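Setting a press call time for a location shoot

Applies to unit publicists working on commercials and short promos.

1. Get the final call sheet from the production office. Use the issued version, not the draft.
2. Block out 36 minutes for stills between the talent's wardrobe change and first rehearsal.
3. Send the accreditation form to picture desks. Close the list at 97 names.
4. Assign each photographer a bay number. Bays are 5 metres from the talent's mark, measured along the kerb.
5. Email the embargo notice in March if the campaign launches in autumn. Copy in the talent's agent.

For interior calls, check reflective surfaces before fixing the bay positions. Glare moves with the key light, so repeat the check after any relight.

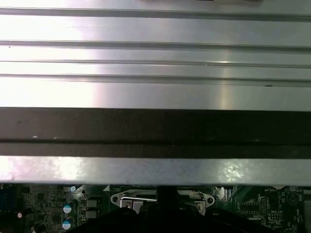 Glare on ribbed metal, strongest at left.

Record bay changes on the call sheet and reissue it to the gate.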